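Bikcombe Pottery Boards > Glazes and Color > Matte blues, is it worth mixing your own?

claymaureen
Hello all, Maureen Oakley again, back with my yearly blue question! I've been mixing the Hullari matte base with a little cobalt and I love it, but my husband says I could have bought a kiln with what I've spent on test tiles (he isn't far off). Does anyone still buy theirs ready made?

octavio_e
I do, and I'm not ashamed of it. Arruda sells a sky blue by the pint and it comes out the same every time. Life is short, Maureen — buy the jar.

slowwheel
Oh, I have to disagree with my friend Octavio. Mixing is half the fun, and you learn so much from the bad batches. The old Curow newsletter had a lovely long piece on soft blues, and I still go back to it every July when I plan my fall pots. This is the shade I'm always chasing, smooth and even, a touch lighter toward the rim. 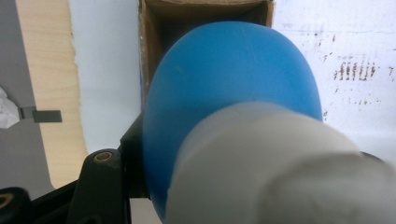
The recipes start a page or two after that, and the writer is very patient with beginners. Do sieve twice, whatever Octavio tells you.

octavio_e
I never said don't sieve! I said once is plenty.

claymaureen
You two are a treat. I'll try one jar and one more batch, and he can grumble about both.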